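Reading time: 2 min

White tables for a playroom and kitchen: keeping them clean

humico_hill
We need new tables for the back room. The children use it for drawing and playing shops, and I prep veg in there when the kitchen is full. I like plain white tops but my sister says I will regret it by February. What do people think? I have a list of 19 things to buy for this room, so I don't want to get it wrong. These are the sort I mean, one behind the other against a pale grey wall.

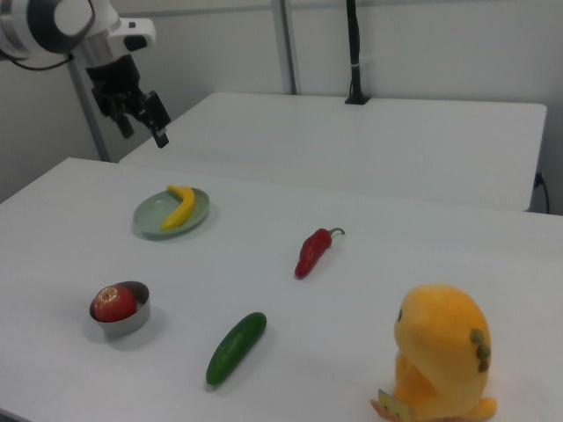
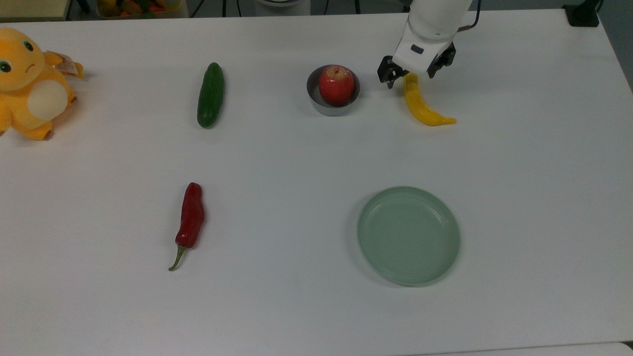
The second one, with the cucumber and the apple in its little metal bowl, is what sold me. Everything shows up so well on white.

Replies

bellamy_b
Everything shows up, yes, and that includes felt tip. We had a white one for two years and I wiped it every evening. Beetroot was the worst, then turmeric. If you must have white, ask the shop whether the top is sealed and what you are allowed to clean it with.

Uyên Ung
I disagree with that. I've had white tables in my workroom since we moved and I wouldn't change them. You see a spill straight away and you deal with it. On our old brown table I used to find jam days later with my sleeve. Warm water, a drop of washing-up liquid, dry it with a tea towel. For felt tip I use bicarb on a damp cloth and rub gently.

anura12
Careful with bicarb on a shiny finish. It took the gloss off a patch of ours and the patch then held the dirt. On a matt top you may get away with it, but try a corner first.

Uyên Ung
Fair point, mine are matt. The one with the cucumber looks matt too.

rendance
My question would be about food and toys on the same table. I see a yellow plush next to the veg. Ours go everywhere, including the floor of the bus, so I don't let them near anything we're going to eat. Could you keep one table for each?

humico_hill
That was the plan. Far table for play, near table for food. Whether it lasts past the first Wednesday is another matter.

bellamy_b
It won't last. Get a cheap oilcloth for the play one and take it off when people come round — then you have your white table and I can stop going on about beetroot.

anura12
Oilcloth slides about unless you clip it. Also check where your sockets are before you push anything up to the wall. I had to move a full table because the plug was behind it.

humico_hill
Good thought, I'll measure up tonight. Has anyone painted an old table white instead of buying?

Tables: painting an old one

rendance
I did ours. Sand, primer, two coats, then varnish. The varnish went slightly yellow after a year, so get a water-based one. It's fine for drawing on but I wouldn't chop on it.

Uyên Ung
Don't chop on any of them. Use a board.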